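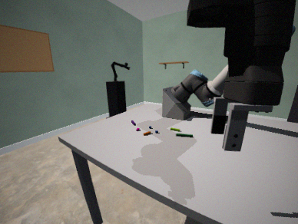 Right, lunch. I want to talk for a bit tonight about the long slow kind, and mostly about the one I had at the little place on the quay at Navunham, which I've now been to more often than is sensible. I go with my sister's lot, so there are children, and anyone who eats out with children knows the stage where the menus have gone and the food hasn't come and all you've got to look at is a few crayons scattered over the tabletop, orange, purple, a couple of greens. A good kitchen knows that stage too. At Navunham they send bread out straight away, with dripping, and I've forgiven slower kitchens a lot less.

(Pause here. Ask who's eaten dripping on toast as a child. Wait for the hands.)

So, the lamb. It's shoulder, it goes in the night before, and it comes to the table in the dish it was cooked in with a big spoon stuck in it. No carving. You get white beans underneath that have been sitting in all the juices, and a sharp green sauce on the side, mostly parsley and capers with a good splash of vinegar. I had it first in April, when it was blowing a gale and we were the only table in, and I've been trying to make it at home ever since!

My first go was a disaster. I had the oven at 200 the whole way through because I was impatient, and the outside was like a boot. The second go was too wet. By the third I'd calmed down: 40 minutes hot to get some colour on it, then right down low, lid on, and off to bed. You wake up at some daft hour and the whole house smells of garlic and you lie there wondering if it's too early to get a fork.

(If running late, skip the beans and go straight to the pub.)

Beans, then. Dried, soaked overnight, and please salt the water. I was brought up never to salt beans until the end and I did as I was told for years. Mine were always a bit dull in the middle. Tinned are fine on a weeknight, I have a cupboard full, but they go to mush under a shoulder of lamb.

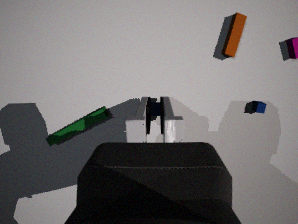
Can you do the lamb without leaving the oven on all night?
Start it after breakfast and eat it for supper. It wants seven hours or so on low and it doesn't mind which seven they are.

Now the pub, which is the Plallside, up the hill. The date over the door says 1616 and the chairs feel it. I went for Sunday lunch expecting the usual and got a pork chop as thick as a paperback, with apples fried in the same pan and a heap of buttery cabbage. Lovely. The gravy was thin and I'd say so to their faces (I did, they took it well, and then they brought me more of it). The pudding was a steamed ginger one with custard, proper yellow custard in a jug, left on the table. I do like a place that leaves the jug.

(Hold up the jug from home. Mind the handle, it's been glued.)

I've put both recipes on the sheet by the door, the lamb on the front and the green sauce on the back. The sauce keeps three days in the fridge, and it's very good on a boiled egg. If you only take one, take the sauce.

Questions, then tea.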